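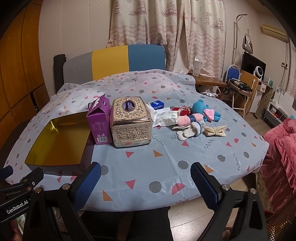 Fiction / Muthu Pinto

Last updated: August

Molum charged 76 dollars for the trial, which covered six weeks of the service and the loan of the grippers. My mother paid. She wanted a machine to put her things away in the evening, and the woman on the phone had told her that Mathew could learn any room if somebody in the house would show it how.

The somebody was me. I took the bus to Dultville with a change of clothes and was at her door before lunch. The hard case was already open in the hallway.

"You hold one in each hand," my mother said. She had read the booklet. "You don't touch anything with your fingers. It learns from what the grippers do."

"I know how it works."

"You don't know. I read it twice."

GenRobot.AI was printed on the black part of the gripper. Most else in the case said Molum, including a cleaning cloth. The arm itself would come later, after the lessons. If Mathew passed its check, a technician would drive out from Skastulel and mount it by the bed. If it didn't pass, we could keep giving lessons or send the case back.

My mother had laid out the things she wanted it to know. There was the tin with the gold inside, the purple carton, her good tissue box with the roses on it, and a heap of knitted and fuzzy things with the blue bear among them. She'd put the plastic sheet over the mattress. The booklet asked for the things to be laid on a clear surface, and she had taken that to mean a clean one.

"What goes where?" I said.

"The soft things go in the tin. The boxes stay out."

"All the soft things?"

"The bear last. On top."

I sat down at the foot of the bed and started. The grippers were easier than I expected for the first minute and harder after that. You squeeze and the jaws close, and the blue pads take hold of whatever is between them, and you feel it a little in the handle. The white glove came up fine. The red knitted thing slid out and I had to go back for it. When I had everything in the tin I said "done," the way the booklet said to, and then I took it all out again and put it back on the bed for the next lesson.

A day's work was 24 lessons. The app kept the tally and gave each one a color. Green was good. Yellow meant it would like to see that again. My first five were yellow.

"You're going too fast," my mother said from the doorway.

"I'm going the speed I'd go."

"It isn't you, it's learning."

So I slowed down. I picked up the glove as if it might wake. The next one came back green and she went to put the kettle on.

By the middle of the afternoon the sun had come across the bed and I had stopped thinking about it much. I did the glove, the red one, the pink one, the bow, the bear. My wrists hurt. I found that if I came at the bear from the side and got a pad on each ear it lifted straight up and didn't turn. I was pleased about that. I wanted to tell someone, and then I saw that I had, because the app put a small star next to that lesson and asked if I would do it the same way again.
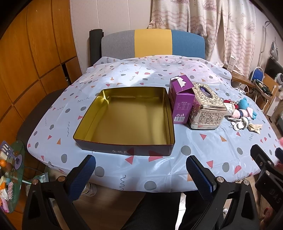
"Who's the tin from?" I asked her when she brought the tea.

"Your father's work. Mooncakes, one year. They gave everyone the same tin."

"I don't remember it."

"You were gone by then." She set the cup down by the door, well away from the bed. "He kept his receipts in it. After that I kept the wool in it, and now it's for these."

I held still while she talked. The booklet said that pauses were all right as long as the grippers stayed open.

"He would have hated this," I said.

"He would have bought two," she said, and she was right. He'd had a bread machine and a machine that took the pits out of cherries. He wrote reviews of them and sent them to the companies by mail, a page each, with the good points first. One company sent him a hat.

I finished the set at 5:40. The app thanked me and said the check would run overnight. My mother asked if it would make noise. I told her the check was done at Molum, on their computers, and nothing in the room would move.

"Then how does it check?"

"It plays it through. It pretends to do it."

She thought about that. "With a pretend bear?"

"I suppose so."

I slept on the other bed. In the morning there was a message. Mathew had passed on the glove, the red item, the pink item and the bow. It had not passed on the bear. The message said that the lessons for this object were inconsistent, and it had a link to a short clip made up from mine. My mother put on her glasses and we watched it at the kitchen table.

In the early lessons I took the bear by the belly. Later I took it by the ears. That was what they meant. But at the end of the clip was something from the last few lessons, when I was tired, and I hadn't known I was doing it. After the bear was in the tin, the left gripper stayed where it was, and the right one reached over and patted the bear down on the head. Two pats. Then I said "done."

"You've done that every time," my mother said.

"Only at the end."

"I mean since you were small. With everything. You did it to the groceries."

The message gave a choice. I could mark the pats as a mistake and Molum would trim them out, or I could mark them as part of the task and give more lessons with the pats in all of them. Trimming was free and took an hour. More lessons would take another day, and I had a ticket for the noon bus.

I read her both choices. She took off her glasses and cleaned them on the Molum cloth.

"How many more would it need?" she said.

"Another 24."

"And it would do it every night? After the bear?"

"If it passes."

She got up and went down the hall, and I heard her taking the lid off something and the plastic sheet crackling as she laid the things out. I looked up the number for the bus company. Then I went in and picked up the grippers.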